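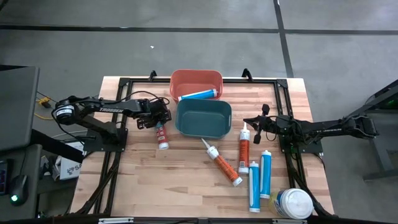
Shop Storage

Sealant by the bin: sorting the cartridges at Durville

The Durville shop keeps its caulk and sealant in small plastic bins, one kind to a bin. Over the winter the tubes got mixed up, so everything came out onto the butcher-block table to be sorted again. The red bin has a blue and white cartridge in it, and the teal one is empty. Orange tubes stay on the table until the others are put away.

We store cartridges at 17 degrees or a little above. Anything past its date goes to the Cuadros drop-off in May. Opened tubes get a cap and a strip of tape with the date on it, and they go on the lower shelf, apart from the new ones.

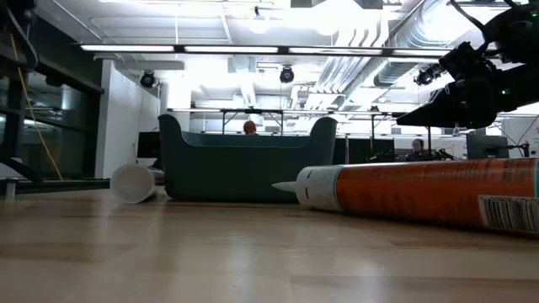 Orange-red cartridge with a white nozzle, lying beside the dark bin.

Bins this size fit the Wondell shelf with 3 to a row. Labels go on the short side. Page updated 30 January 2026.

Comments (2)

Kazimiera Górecki
Do you stand the opened ones up? Mine leak if I lay them flat.

Jhonatan Nina
Same bins in our garage, they hold up fine. The handle slot is handy on a high shelf.

Recent galleries
Gesetti drawer units, before and after
Paint shelf, 28 cans
Clamps on the back wall
Offcuts and where they go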